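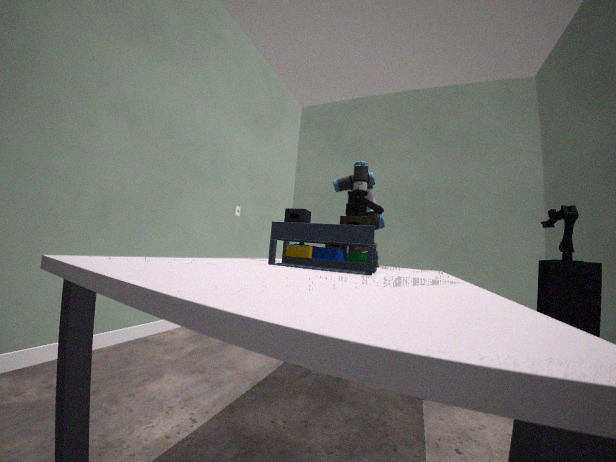

## Project report: evaluating the Orex simulation kit for a bin-and-box sorting cell

Phong Khúc and Thắng Hồ
June 7, 2020

### 1. What we set out to do

Our assignment was to review a commercial product that a small workshop could use to plan an automated cell before buying hardware. We picked Orex, a simulation kit sold by Carkent. It comes with ready-made arms, grippers, furniture and containers, and a scripting layer for moving them. The student license runs for 60 days and can be installed on 2 computers, so each of us had a copy.

The test case was a table with a rack on it, three colored bins (yellow, blue and green) and small dark boxes. The arm has to reach the boxes and the bins without touching the rack. We chose this layout after talking to Buvell, a parts supplier near campus that keeps its small stock in a similar way.

### 2. Setting up

Installation took most of an afternoon on Thắng's laptop and less than an hour on Phong's desktop. The difference came from the graphics driver, which the manual mentions only in an appendix.

Building the room was easy. Walls, floor and table are dragged in from a library, and the outlet plates and baseboards come with the wall pieces. The rack took longer. It is sold as one part, but its collision shape is separate from its visible shape, and the two did not line up when we first loaded it. The arm stopped in midair well short of the metal. We rebuilt the collision shape by hand from simple blocks.

The arm has six joints and a black two-finger gripper. It can be mounted on the floor, on the table or on a pedestal. We used the pedestal because it made the bins easier to approach from above.

### 3. Test procedure

We wrote one script for all runs:

1. Reset the boxes and bins to their start positions.
2. Move the arm above the chosen target.
3. Lower the gripper and close it.
4. Lift straight up, then travel to the drop position.
5. Open, back away and log the result.

A run counted as a success if the box ended up at the drop position and the rack had not been touched. We did 108 runs, split between us. Phong ran the ones with fixed start positions and Thắng ran the ones where the start positions were shifted a little each time.

### 4. Results

The fixed-position runs were steady. Once the collision shape was repaired, the failures we logged were all from the same cause — the gripper came down at a slight angle and pushed the box instead of closing on it. Adding a short pause before the descent fixed most of this.

The bins were harder. Their walls are thin compared with a box, and the gripper fingers have to come down right at the edge.
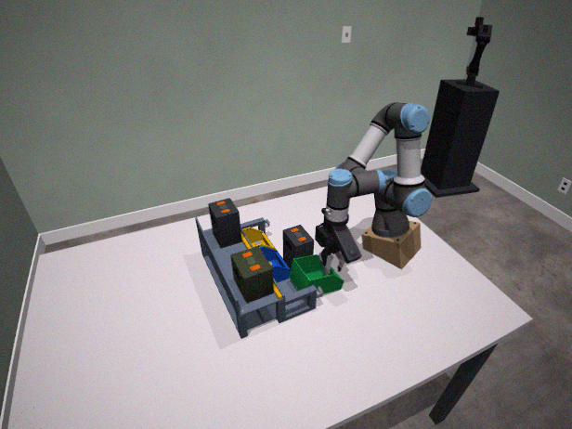 With the green bin, a small error in the approach was enough for a finger to land on the rim. The log then reports a "soft contact" and the script continues, so at first we counted some of these runs as good. We went back and checked the recordings by eye. We would have liked a setting that stops the run at the first unplanned contact. Carkent's support desk told us by email that one is planned but gave no date.

The shifted-position runs were slower because the path had to be worked out again every time. Planning took almost twice as long on the laptop as on the desktop. The paths themselves looked reasonable, although the arm sometimes took a wide swing over the rack when a shorter move was available.

### 5. Documentation and support

The getting-started guide is clear. The reference for the scripting layer is not finished, and several functions have only a name and an empty description. We relied on a set of notes by a user who signs as Kiều on the product forum, mainly for gripper force and for the units used in the log file. Support answered both of our emails, the second one after a weekend.

### 6. Rendering

Image quality is fine for checking positions. Shadows are soft and the colors of the bins are easy to tell apart. Some camera views show grainy patches on the table surface, which we did not manage to remove. They had no effect on the motion results, but they would matter to anyone training a vision system on the pictures.

### 7. Recommendation

We would recommend Orex to a workshop that wants to check reach and layout, as long as someone there is willing to fix collision shapes. We would not use its grasp results for thin-walled containers without a check on real hardware. Our scripts, the repaired rack shape and the full log are in the project folder, with the bin runs in a separate file.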